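Tellden Two-Arm Booth, Club Edition

For school clubs, evening classes and student project teams
Maker: Watkins Workshop Supplies, Vokthorpe
Page updated: July 9, 2019

The Tellden is a table booth with two small robot arms on one common front rail. We developed it together with the robotics club in Mernwood, where students wanted to work on tasks for two hands and had only single arms. It is now in its second version. The rail is stiffer than before and the mounting plates can be moved by the students themselves, with one hex key.

What the students do with it

The club edition comes with a folder of 38 tasks. The first ones are simple: pick up a fitting, put it in another place, come back. Later ones need both arms. Page turning is the task most teams choose for their project, and also the one that takes the most patience. One gripper must keep the book open while the other one takes a single sheet. A paperback is harder than a hardback, as it wants to close again. We advise to begin with an old book which has already been read many times.

The objects at the back of the booth belong to the sorting and tidying tasks. You can use what you have at school. Please do not use glass.

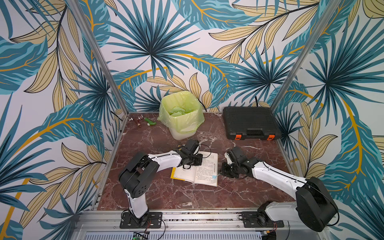

Our team spent the whole of January on the page task, writes the Mernwood club, and we would tell other schools to slow the arms down before they change anything in the program. We tore many pages at full speed. At half speed the same program was good enough to show to parents. We would also like longer cables in the next version.

Longer cables can now be ordered separately. They fit the first version too.

In the box

2 arms with grippers
2 mounting plates, black
Front rail with screws
Control board with status light
Power supply and cables
Task folder, printed

Floor and wall panels are not included. Many clubs choose their own, and a strong pattern on the wall is a good exercise for teams who work with vision. Books, bins and boxes are also not included.

Good to know before you order

The booth is suitable for groups of up to 6 students. Assembly needs one afternoon with a teacher present. The arms must be switched off when somebody reaches inside. Over 50 clubs have ordered the booth until now, and spare gripper fingers are always in our stock.

Delivery is from Vokthorpe. For a school quotation, please write the name of your club and the version you wish in the order form. Second-hand rails from the first version are sold only by request.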